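**FOR IMMEDIATE RELEASE**

15 December 2024

# Can a robot put away your dishes yet? Drilter's new chore report says "sort of," and we're giving it away

Hi, I'm Philomena Tully, and I run Drilter, a very small outfit that tests whether machines can do the jobs people would love to stop doing. Today we're putting out our second chore report. It covers dishes, towels, and shelf stocking, it's free to read, and I'd like you to read it before somebody at a holiday party tells you that a robot butler is coming in the spring.

The short version is that machines have gotten a lot better at picking things up. Putting them down is where the trouble starts (anyone with a teenager may feel some sympathy). If you've only watched the polished clips that go around online, I think the numbers will surprise you in both directions.

## What we did

We ran 3,667 attempts at household and shop-floor chores. Of those, 3,129 were dish jobs, mostly because dishes are what people ask me about. Every time I give a talk, the first hand up wants to know when the dishwasher will empty itself. I used to have a cute answer for that and I've retired it.

The dish jobs were done in simulation, using a control program we call Brirkis. The rest were done on real hardware at our shop in Talau, with real towels and real cans of soup. We keep the two kinds of results in separate chapters and we never add them together into one score. A simulated bowl doesn't chip, it doesn't have a film of oatmeal on it, and you can reset the whole kitchen by pressing a key. I love simulation and I'd be lost without it, but I wouldn't want you buying anything on the strength of it.

For each attempt we wrote down one thing: would a reasonable person have to go back and fix it? If yes, it failed. We call this the Doherty rule, after the street where our first shop was, and it's stricter than it sounds. A bowl that lands in the rack but leans on its neighbor is a fail. So is a towel folded beautifully and left on the floor.

## Dishes

Let me start with the good part. Grasping a clean bowl, with nothing stacked on top of it and plenty of room on every side, is close to routine for Brirkis now. Two years ago I would have spent half this release bragging about that. The hand closes, the bowl comes up, and off it goes toward the rack.

Then comes the rack. A dish rack is a mean piece of furniture if you're a robot. It's all thin sticks and narrow gaps, and a bowl is wide, round, and not really the shape those gaps were made for. You and I tip the bowl, bump it around a little, feel it settle, and let go without giving it a thought. Our program has to get the tilt right and then decide when the rack has taken the weight, and that second decision is the one it gets wrong most often.

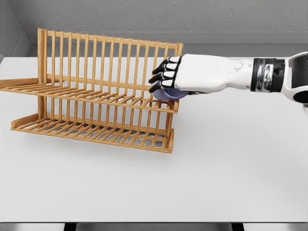
*A simulated robot hand holds a blue bowl in front of an empty two-tier dish rack.*

An empty rack is the friendly version of the job. Once there are plates in the way, Brirkis slows down and its mistakes get more interesting. It sometimes picks a perfectly good slot that it can't reach without clipping the plate beside it. It also has a habit of parking bowls at one end, as close together as it can manage, which would drive my mother out of her mind because nothing dries that way.

We changed the rack position during testing, too, and I'm glad we did. Turning the rack at an angle to the counter was enough to throw off an early version of the program completely. The current one copes with that much better. I'd still call it fussy.

So, would I let it do my dishes? I'd let it try the cereal bowls, with me standing there. I would keep it well away from wine glasses, sharp knives, and the casserole dish I got as a wedding present.

## Towels

Folding is the chapter I expected to be gloomy about, and it came out better than I thought! Hand our test arm a flat, square hand towel and it will give you back a decent fold. It takes 32 seconds on a good run, so you could beat it easily, but a slow machine that finishes is still a machine that finishes.

A towel from the middle of a warm pile is another story. Finding a corner is most of the work, and the arm would often grab what it took for a corner and turn out to be holding a wrinkle. Fitted sheets we tried twice. They get a paragraph in the report and I'd like to leave it at that.

## Shelf stocking

If you run a small store, this may be the chapter you want. Cans and boxes on a straight shelf, with fixed spacing and decent lighting, are work a machine can do today under supervision. We got steady results with soup cans and cereal boxes. Bags of chips were a headache, and so was anything shrink-wrapped, where the arm had to get the plastic off first.

The hidden cost here is tidying up for the robot. Our shelf only went well after we had spent a morning getting the labels, the bins, and the spacing the way the arm liked them. Add that time in before you decide what you're saving. A store owner who read an early draft told me she could have stocked the aisle herself in the time we spent preparing it, and for that one morning she was right. Over a few months of the same products in the same places, the sums start to look kinder.

## What I'd tell a friend

People want a yes or a no from me, and I can see why. If you mean a machine that walks into an ordinary kitchen, with a full sink and a dog underfoot, and gets on with it, then no, I haven't tested one that can. If you mean one task, set up carefully, with a person nearby who doesn't mind stepping in, then we're getting somewhere and I'm excited about it.

I'd also ask you to pay attention to the endings of demo videos. Watch for the moment the hand lets go. If the clip stops while the object is still being held, you've learned that the machine can hold things. Ask to see the next few seconds, and ask how many tries there were.

And please ask whether what you're watching is a simulation or a real kitchen. Both are useful. We label ours every time, in the caption and in the results tables, and I'd be happy to see that catch on.

## What's next

We'll start wet dishes in May. This means real water, real soap, and real bowls on a real counter in Talau, using the same rule for what counts as a fail. I expect the scores to drop, and we'll publish them whichever way they go. I'm also hoping to add a cutlery drawer, which half our readers have asked for and which my test crew has begged me to forget.

If you have a chore you'd like us to try, send it in. We read every suggestion, and the shelf stocking chapter started as a note from a reader with a sore back. The more specific you are the better — "cleaning" is hard for us to test, while "getting the lids back on the right containers" is something we can set up and score.

## Getting the report

The full report is free from Drilter for anyone who wants it. It includes the results for each chore, the scoring sheet, and a plain-language section on how we set up the tests. Teachers are welcome to copy it for class. Reporters may quote from it with credit to Drilter, and we just ask that simulated results be described as simulated.

I'm available for interviews, and I'm happy to talk to small papers, school clubs, and podcasts with very few listeners (I've been on several). If you want to visit the shop, give us some notice so we can clear a path between the towels.

**Media contact:** Philomena Tully, Drilter, Talau

**About Drilter:** Drilter tests machines on everyday chores at home and on the shop floor, and publishes the results in language people can use. We don't sell robots.

###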